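4.2 Practice diaries and left-hand workload

The second part of the study concerns how conservatory guitarists divide their practice time between new and familiar repertoire. Each player kept a written diary for 13 weeks, starting in October, and noted the piece, the bars worked on, the tempo and the time spent. Players were asked to write their entries on the same day and to leave a blank line if they had not practised. The diary form was adapted from the one Prado used with cellists, with a column added for fingering changes.

Entries were coded by two readers, Etelka Fülöp and Murdo Nisbet, who worked separately and then compared their sheets. Where they disagreed, the entry was read again with the score open. Most disagreements concerned passages that a player had called "revision" but which contained new fingerings. We counted these as new work. A sitting shorter than 2 minutes was left out, as it was usually a matter of tuning or of checking a single chord.

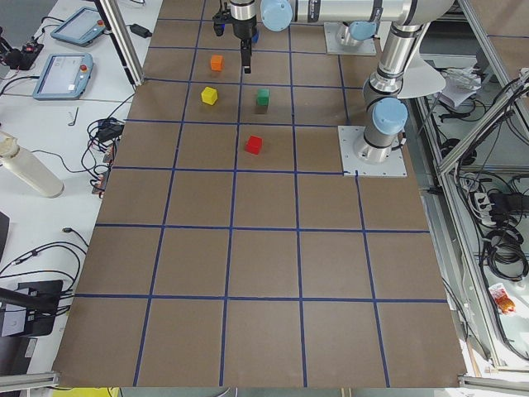 Players in the upper years spent more of their time on short passages and less on complete run-throughs. This held for studies and for concert pieces, but the difference was smaller for transcriptions of lute music, where even experienced players tended to start from the first bar each time. Several wrote that they did so to keep the voices in their ear. Bognár reported the same habit among church organists, though his players worked from memory and ours mostly did not.

Fingering changes were most common early on and again shortly before a performance. The late changes were nearly all in the left hand. One player refingered the whole middle section of a sarabande in the last week, then went back to the printed version on the day of the recital. Teachers, when shown these entries, were divided on whether late changes should be discouraged. Máté Sárközi's pupils made fewer of them, and he told us that he asks for all fingerings to be written into the part before a piece is played by heart.

Figure 4. Position of the four coloured cubes on the taped grid.

The diaries have limits. Tempo was often given as a word and could not be compared between players. Time spent was rounded, usually to the nearest five minutes, and long sittings were rarely broken down by piece. We therefore make no claim about total hours. Section 4.3 takes up the interviews, in which the players were asked to go through one week of their own diary and explain the order in which they had worked.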